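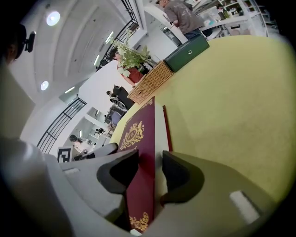 Gallery: Folders, Boxes, and Cases from the Shih Bequest
Tivstead Library, Special Collections

The Shih Bequest came to Tivstead Library in December and consists mainly of stationery, desk furnishings, and household containers. Items from the bequest are shown in the Vuvley Room, where visitors may consult them at the table by appointment. The notes on this page have been prepared for readers who wish to know something of the material before they apply.

The bequest holds over 200 items in all. Cataloging continues, and the entries given here should be treated as provisional. Corrections are welcome and may be sent to the department in writing.

Burgundy folder with gold crest
Hard covers in deep wine red. The gold decoration near one end is a heraldic crest with a crown at the top, scrollwork on either side, and the initials "RW" in an oval medallion. A second scrollwork ornament is set near the opposite end of the cover.

The initials have not been matched to any member of the Shih family. The crest is also unidentified, and it may be a decorative device chosen by a stationer. Readers with a knowledge of heraldry are invited to write to Woo-jin Won, Curator of Collections, who is preparing the full entry.

Wicker box
Light tan, with a crisscrossed rattan pattern. It is seen on the far side of the same table. The bequest inventory lists it under "small containers" and gives no maker or place of purchase.

Dark green box
Rectangular, with a circular silver latch on the front, shown closed. It was entered in the inventory on the same line as the wicker box, and the two have kept consecutive numbers for that reason.

A note on the folders
The folders form the largest single group in the bequest. Most were listed by the family as "presentation covers," a term the catalog retains. Some are believed to have been used for certificates and addresses, others for menus and programs of dinners. Where a folder was received with papers inside, the papers have been described separately and carry their own numbers. Readers who wish to see both should say so when they apply, as the papers are kept in another store.

A small number of folders were repaired at the Zomlow Bindery before they reached the library. The bindery's invoices survive and have been filed with the correspondence. They record work on hinges and corners but do not name the folders concerned.

Consulting the bequest
Appointments in the Vuvley Room last 90 minutes. Readers may request up to 3 items for each appointment, and requests should reach the department before noon on the preceding working day. Groups are limited to 20 persons and must be accompanied by a member of staff throughout.

Pencils only may be used at the table. Covers with gold decoration should be lifted from beneath and should not be slid across the surface. Boxes with latches are opened by staff on request. Coats and bags are to be left in the lockers by the main entrance.

Reproduction
Requests for reproduction are considered individually. Applicants should give the title used on this page, the intended publication, and the size at which the item will appear. Permission is normally granted for teaching and private study without charge.

Stay informed. Sign up for the Tivstead Library newsletter to receive news of displays and events. You may unsubscribe at any time.
Enter your email address
Subscribe

Comments (4)

marian_k
My grandmother had a folder very like the red one, with a crown and curls in gold. Hers held her retirement address from the school. I never thought of it as something a library would keep.

Orchardist
Is the green box going to be shown open at some point? I would like to see how it is lined, or if it is.

Tivstead Library Special Collections
Thank you for your question. The interior of the box has not yet been described. It may be requested for an appointment in the usual way.

P. Dell
Have you tried the stationers' sample books for the crest? Many firms sold a blank shield or oval to which the customer's initials could be added. I would start there before going to the heralds.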